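4.3 Pflege geölter Holztischplatten
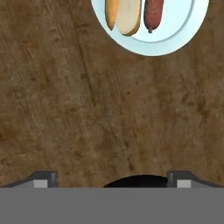 Die Tischplatten der Serie Urkberg werden werkseitig mit dem Pflegeöl Bevent behandelt und sind vor der ersten Nutzung sowie danach in regelmäßigen Abständen nachzuölen. Das Öl dringt in die Poren ein und bildet keinen geschlossenen Film. Feine Kratzer, hellere Stellen und dunkle Flecken, wie sie die Holzfläche neben dem weißen Teller zeigt, stellen bei geöltem Holz keinen Mangel dar und sind von der Gewährleistung ausgenommen. Sie können nach dem folgenden Verfahren gemindert werden.

Benötigt werden: Pflegeöl Bevent (Art.-Nr. 1645), Schleifvlies, zwei fusselfreie Baumwolltücher, Schutzhandschuhe.

1. Tischplatte vollständig abräumen und mit einem nebelfeuchten Tuch abwischen.
2. Oberfläche trocknen lassen. Auf feuchtes Holz darf kein Öl aufgetragen werden.
3. Fläche mit Schleifvlies in Richtung der Maserung gleichmäßig überarbeiten. Kanten nur leicht anschleifen.
4. Schleifstaub absaugen.
5. Öl dünn mit dem ersten Tuch auftragen. Eine Dose mit 200 ml reicht für 2 Anwendungen.
6. Nach der auf dem Gebinde angegebenen Einwirkzeit überschüssiges Öl mit dem zweiten Tuch restlos abnehmen.
7. Tischplatte bis zur vollständigen Aushärtung nicht belasten und nicht abdecken.

VORSICHT: Mit Öl getränkte Tücher können sich selbst entzünden. Tücher nach Gebrauch in Wasser tränken und in einem verschlossenen Metallbehälter aufbewahren oder im Freien ausgebreitet trocknen.

Hinweis: Scheuermilch, Mikrofasertücher und ammoniakhaltige Reiniger sind nicht zulässig. Heißes Geschirr ist auf einem Untersetzer abzustellen.

Für tiefe Schäden ist das Reparaturset Harawira (Art.-Nr. 3034) zu verwenden, siehe Abschnitt 4.4.

Stand: 2018-05-13
Fachliche Prüfung: Bronwyn Fairweather, Kundendienst Hillham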